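Trolside Street Food Fair: Visitor FAQ
Last updated 23 June 2022

General

When and where does the fair take place?

The fair runs on the Trolside showground, on the paved section between the river path and the bus depot. Gates open at 5 p.m. and close at 11 p.m. Last entry is at 10:15 p.m. The season ends on the first weekend of November. Opening nights are listed on the calendar page, which takes precedence over printed flyers.

What does entry cost?

Entry is free for children under six. All other visitors pay at the gate or in advance. An advance ticket is valid for one night and one entry. If you leave the site, you need a hand stamp to come back in. Stamps are given at the exit lane only.

Is there a limit on the number of visitors?

The site license allows 3000 people on the grounds at any one time. When that number is reached, entry stops and restarts as people leave. Advance ticket holders use the left-hand lane and are admitted first, but an advance ticket does not guarantee immediate entry.

How long is the wait at the gate?

It depends on the hour. The line is longest between 7 p.m. and 8:30 p.m. The north gate opens onto the same area as the main gate and generally has a shorter line. Both gates accept all ticket types.

What happens if it rains?

The fair operates in rain. It closes for lightning or for sustained high wind. If a closure is announced before 6 p.m., advance tickets are moved to the next open night automatically. If the site closes after 6 p.m., tickets are treated as used.

Getting there

Where can I park?

The Sudwood lot has 800 spaces and is a ten-minute walk from the main gate. Parking on the showground itself is reserved for vendors and for vehicles displaying a disability permit. The streets east of the depot are resident-only after 6 p.m., and cars parked there are towed.

Is there public transportation?

Bus 61 stops at the depot. On fair nights it runs every 20 minutes until midnight. The stop for the return trip is across the road from the arrival stop. Use the signaled crossing.

Can I bring a bicycle?

Bicycles may be left at the racks beside the north gate. The racks are not staffed. Bicycles, scooters, and skateboards may not be taken past the gates. Folding bicycles are included in this rule, folded or not.

Food and payment

How do I pay at the stalls?

Each stall sets its own payment methods, which must be shown on a card at the front. Most take both cash and cards. Some drink stalls are cash only. There are two cash machines near the information tent, and they charge a fee.

Where can I find the list of stalls?

The stall list is posted on the site map page at noon on each fair night. Row letters run from A at the main gate to H at the river. Stall numbers can change from one night to the next, so a number noted on an earlier visit may be wrong.

Are allergens listed?

Every stall is required to keep an allergen sheet and to show it on request. The sheets cover ingredients only. Stalls share prep and washing areas, and the fair cannot guarantee that any dish is free of traces.

Do stalls run out of food?

Yes. Grilled items and filled buns usually sell out first. A stall that has sold out may close early but must leave its lights on until 11 p.m. for safety.

Can I bring my own container?

You may, if it is clean and has a lid. The stall decides whether to fill it. Portion size is set by the stall's standard tray and does not change with the size of your container.

Is alcohol sold?

Beer and cider are sold in the Visser Garden, a fenced area at the end of row H. Photo ID is checked at the fence. Drinks may not be carried out of the garden. Food from any stall may be carried in.

On site

Where can I sit?

Shared tables are set up at the end of rows C, E, and H. Tables cannot be reserved. Please clear your tray when you leave. Tray return points are marked with green flags.

Are dogs allowed?

Service animals only. The aisles are narrow and the paving near the grills gets greasy.

Is the site accessible?

The paving is level from the main gate to row F. Rows G and H are on a slight slope with a ramp on the depot side. Accessible restrooms are next to the information tent and beside the Visser Garden. Wheelchairs are not available to borrow.

Can I take pictures and video?

Personal photography is allowed throughout. Ask before taking close-up shots of vendors at work. Tripods, lighting stands, and drones are not permitted without written approval, which takes five working days.

Is there live music?

A small stage in row E hosts acts between 6:30 p.m. and 9:30 p.m. The schedule is posted at the stage. Sets are 30 minutes with a break between them. The stage is not used when it rains.

What should I do if I lose something?

Go to the information tent before closing. After closing, found items are transferred to Surnulow Event Services, which runs the site. Use the lost property form and include the date of your visit and a description of the item. Items are kept for one month. Food containers and umbrellas are not kept.

Can I get a refund on an advance ticket?

Tickets can be refunded up to noon on the day of the visit. After noon they can be transferred to another person but not refunded. Refunds go back to the card used for the purchase.

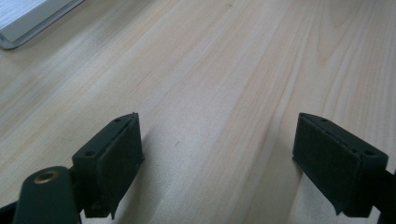 Can I use one ticket for two different nights?

Each ticket admits one person on one night only. To visit on a second night, buy a second ticket. There is no season pass.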